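Home Diary Older entries Sewing Garden About me

March, still too warm for sleeves

I've had a laundry sort of day. It started at seven when I opened the bedroom cupboard to find a singlet and half the top shelf came down on my head. Fair enough, I've been cramming things up there since before Christmas and there's only so much a shelf will take.

So I pulled the lot out onto the bed and made myself a cup of tea and stood there looking at it. I own a lot of T-shirts! I had no idea. Some of them I'd have sworn went to the op shop when we left Clatach. There was the grey one with paint on the shoulder, the stripy one I only wear to bed, and the green one Mum brought back from her trip that's never once sat right across the neck. I put that in the "maybe" pile, then the "no" pile, then back in the cupboard. I'm not proud of it.

The thing I wanted to sort out was the folding. I've always done the in-half-then-in-half-again job that I learned at about nine years old standing next to Nan's ironing board, and it's fine, but it makes a fat lump at one end and the stack leans over and eventually you get what I got this morning. Archie Galbraith (from the old choir, the baritone with the very tidy car) told me ages ago that he folds everything lengthwise first, sleeves in, then up in thirds, and stands them on their ends in the drawer like records. I said that sounded like a lot of fuss for undershirts. He was quite hurt, I think. Anyway I rang him at lunchtime to confess and he was very gracious and talked me through it while I had him on speaker on the doona.

First few went badly. My problem is I don't smooth as I go, I just charge ahead, and then there's a ridge in the middle and the whole thing springs open again when you let go. Archie says flatten first, then fold, and do it on something hard. The bed is hopeless for it, everything sinks. I moved the operation to the kitchen table, which meant clearing off the Tirker catalogue and the jigsaw (1,436 pieces, who makes a jigsaw with 1,436 pieces, and I've got the border done and one corner of sky). The jigsaw went onto a tray and I lost only one bit under the fridge. Got it back with the fly swat.

After that it went much better. I got a bit of a rhythm up with the radio going, sleeves in, smooth, fold, smooth, fold. The cotton ones behave. Anything with stretch in it has its own ideas, and the linen ones just look crumpled whatever you do, so I've decided that's their charm.

Mid-afternoon I walked down to Fekete for a drawer liner and came home with a drawer liner, a bag of pegs, two lemons and a candle. The Indum one was out of stock so I got the plain. I also did 800 metres of the long way round past the creek, going by the little sign, so I'm counting that as exercise. Lovely down there. The ducks have got very bold.

Then I had a cuppa and sat about for far longer than I meant to. There are so many ways to fold a thing! The top below is exactly the red of the T-shirt I wore to death the summer we painted the fence. I must have worn that thing 200 times and I still miss it. It's got the same trouble I was having too, wrinkles down the middle and that bunched-up ridge across the front where it ought to be flat.

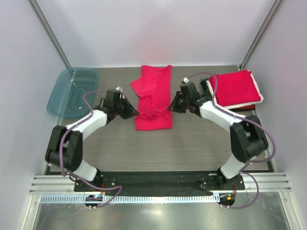

Red top, a sleeve or a folded flap out to the left, wrinkles and all.

I do love a red top. I haven't had one since and I might look for one when the cooler weather comes, if it ever does. Short sleeves, a decent thick cotton, nothing written on it.

The drawer is done now, anyway, the top one at least, and everything's standing up on its end the way Archie said. I've opened and shut it more often than I needed to. The second drawer is jumpers and I'm not touching it until it rains. The "no" pile is in a bag by the front door and I'm under strict instructions from myself not to go through it again, although I have already taken the stripy one out.

Leftover pumpkin soup for tea, with one of the lemons squeezed in, a bit odd but I finished it. Must ring Mum tomorrow and not mention the green one.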